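Search this site
Search for: Go

Would you let it put the shopping away?

My sister asked me over tea whether she should hold off replacing her dishwasher, what with the robots coming. I laughed, then I thought about it all the way home on the bus (30 minutes, if the lights at Pilton are kind), and I've been boring people with my answer ever since.

My answer is no, buy the dishwasher! But I'm less sure of myself than I was in March.

A dishwasher is a robot that got lucky. We gave it a box, we load it ourselves, and all it has to do is squirt. Same with the washing machine. The chores left over are the fiddly ones on either side: picking up, sorting, folding, putting back. At Stalby, where I worked on the packing floor for 23 years, we had a palletiser that could shift crates all night and never drop one. Hand it a bag of mixed veg, though, and you'd have been sweeping up till dinner time. Every crate was the same and every carrot wasn't, and that was the whole problem.

So I do get a bit soft about a machine with hold of something awkward, even a toy. A shiny green chilli is a rotten shape to grab, fat at one end and bendy at the other, and a wicker basket is no friend to a pair of stiff black fingers either.
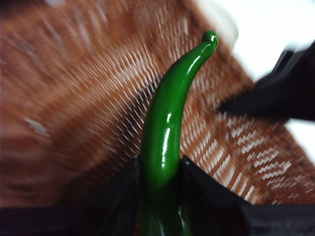

Stanel Home Robotics Club

I can hear my old shift leader already. It's a toy pepper, what about a real one? Fair enough. A real one bruises, and it might be damp from the fridge, and there'll be an onion rolling about on top of it. Being able to grip a thing is a long way short of making tea. I'd want to see the whole shop put away, eggs included, in a kitchen with a dog in it, before I handed over any money.

And money is the other half of it. My brother-in-law reckons a machine has to beat the person doing the job or there's no point. On a shop floor he's right, you've got a line to feed. At home I think he's wrong. I don't care if it takes two hours to clear the table, I'll be asleep! Slow is fine. Slow and smashing my mugs is not.

For now I'd trust one with toys, socks and the recycling. Glasses, no. The cat's bowl, maybe, if the cat agreed.

Recent posts
Lacroix arm, second-hand: worth the bother?
Socks, the hardest chore in the house
What we learned from 718 dropped spoons
Open evening at Pilton, bring a mug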